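Moving a Group Chat Without Losing Half the Group

Group chats get old. The one at Kurkow, a rowing club with two boathouses, had been running for 9 years when its members decided to move it to another messaging app. It held 2141 photos, a long list of gate codes and most of what anyone knew about the trailer.

The move took until September. Most of the delay had little to do with software.

Messaging apps are easy to install and hard to leave. An export usually gives you a text file and a folder of attachments, and few apps will read a file made by a competitor. Kurkow's members kept the export on a shared drive and started the new chat empty. People who wanted an old message could search the file on a laptop.

Plukonton, a choir that made the same switch, tried to carry everything over with a paid converter. The messages arrived, but replies came loose from the posts they answered, and voice notes showed up as dead links. The choir ended up keeping both apps open for 2 months, and rehearsal times were posted in one and changed in the other.

Phone numbers are the next problem. Some apps show your number to everyone in the group, and some let you pick a user name. Of the 68 people in the Kurkow chat, several had joined with work phones they no longer carried. Their accounts still counted as members, and whoever held those numbers now could have been sent an invitation. The club asked everyone to confirm by email first.

Settings need a look before the first invitation goes out. Check who can add people, who can delete posts and whether new members see older messages. On many apps that last one is off by default - a newcomer opens the chat and finds a blank page. Pin the basics at the top and have at least two administrators, on different phones.

Then close the old chat. Set it to administrators only, post the new link as the last message and leave it there. A chat that still accepts messages will still get them.
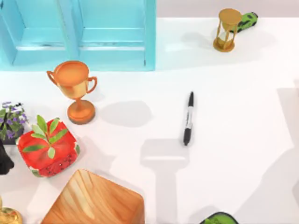
Velimir Babić writes that his own group, Dimitriou, did all of this except the closing, and that the old chat is still the busier one.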